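I only went to the open day at Brarkthorpe because Graham Sowerby had a spare place and I had nothing on. I'd pictured sparks, big orange arms, possibly a free pen. What I got was a warm upstairs room, a row of screens and a simulated robot tidying a simulated table, and I've been banging on about it to anyone who'll listen ever since!

The demo was run by Tapio Lappalainen, who is very tall and talks very quietly, so we all ended up leaning in. The table exists only in software. They've named the whole set-up Zulu (I asked why and got a shrug), and the job is the sort you give a child before tea: books, a mug, boxes to put things in. You can watch from across the pretend room or switch to the view from the robot's own wrist, and I went for the wrist every time.

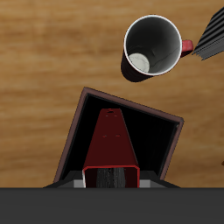
The wrist view in Zulu, with the gripper reaching over the tray.

It's an odd way to look at a table. Your own hand takes up half of what you can see, and the mug is just a white ring with a handle stuck on. I found myself tilting my head to get a better look, and so did the man next to me, as if that would help.

Now, my opinion, as this is meant to be an opinion column. I think open days like this one are worth ten of the glossy kind. I've sat through the glossy kind. Last July I went to one at Brereck where a machine poured a drink to music and we all clapped, and I came home knowing nothing I hadn't known on the bus. At Brarkthorpe there wasn't any music. There was a mug and some books, and a lot of waiting about, and I came away with a proper sense of how much there is to sort out before a machine can be let loose on a shelf.

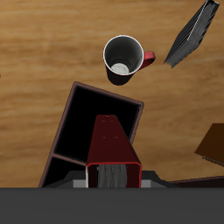
Mug, boxes and a good deal of gripper, from the wrist again.

Luuk Van Acker, who builds the tables (what a job title that would make), told me they had 973 different layouts saved. I thought that was showing off until he flicked through a few. Move a box round a bit and it's a new puzzle – which side to come in from, what's in the way, where the hand blocks the view. I do that sum every time I empty the dishwasher and have never once noticed.

Somebody behind me muttered that it was only a computer game. Well, yes, in a way. But I'd sooner they dropped 973 pretend mugs than one of mine. My grumble is a different one: a pretend table is terribly polite. Mine has crumbs, post and a cat on it, and when I said so to Tapio he nodded for quite a long time.
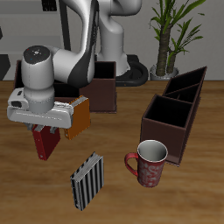
From across the table: the arm with the red book in its fingers.

I liked this view best for getting my bearings, and I'd have started everyone on it. They've even given the place a pot plant! It made me oddly fond of the whole thing.

So if a lab near you opens its doors, go, and pick the one with the dull leaflet. Ask to see the ordinary work. Stay past the first 10 minutes, when half the room wanders off to find the biscuits, and pester whoever is at the keyboard. Graham wants to go again next year and I've told him I'm having his spare place.

Comments

Beverley Costigan
I was at the Brereck one too and the drink was mostly on the floor by the afternoon. Glad you found a better one.

Mohit Srivastava
Good read, but I'm with the mutterer. Show me it working on a real table and I'll clap.

zider_8
did they say if they're doing it again before next year? my two would love the wrist view

Graham Sowerby
There was a free pen. You left before they gave them out.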